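Drovau Radio: Listener and Station FAQ

Last revised 3 August 2019

Listening

Which formats does the stream use?
Each station is offered as MP3 at 128 kbps and AAC at 64 kbps. The player picks AAC if the browser supports it. To force MP3, open Settings and choose Compatible stream.

Why does the sound start a few seconds after I press play?
The player fills a buffer before it starts. The default is 3 seconds. On a slow mobile connection it may be raised to 10 in Settings.

The stream stops when my phone locks. What should I change?
On most Android phones, battery saving closes the player in the background. Exclude the Drovau app from battery saving and restart it. On an iPhone, update the app first — versions before 2.4 did not hold the audio session.

How many stations are there?
The directory lists 284. Stations that have been silent for two weeks are hidden until their signal returns.

Can I listen on a hardware radio?
Yes, if the radio accepts a stream address typed in by hand. The address is under Details on each station page. Radios that cannot open https addresses will not work.
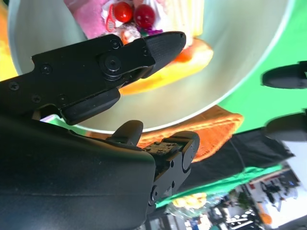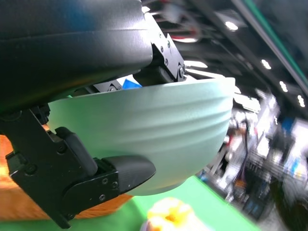
Running a station

How do I apply?
Fill in the station form and send a test stream of at least one hour. Applications are read by Armindo Guerreiro. Allow ten working days for a reply.

Which encoder should I use?
Any encoder that speaks the Icecast protocol. Conach is the one we test against. Tekin works, but its metadata must be set to UTF-8 or titles in Thai, Kannada and Greek will be shown as question marks.

Is there a listener limit?
The basic plan allows 300 listeners at once. Further connections are refused with a busy message. Listeners already connected are not dropped.

What happens if my encoder disconnects?
The server plays your fallback file in a loop. If none has been uploaded, listeners hear silence and the mount closes after 2 minutes. The fallback must have the same sample rate as the live stream.

Who pays for music licences?
The station does. Drovau carries the signal and holds no licence on behalf of stations. Play logs can be exported as CSV from the Reports tab — one file per calendar month.

Is Skovix still supported?
No. Skovix logins were switched off in November. Thongchai Thepsuriya can move an old account by hand if you write from the address it was registered with.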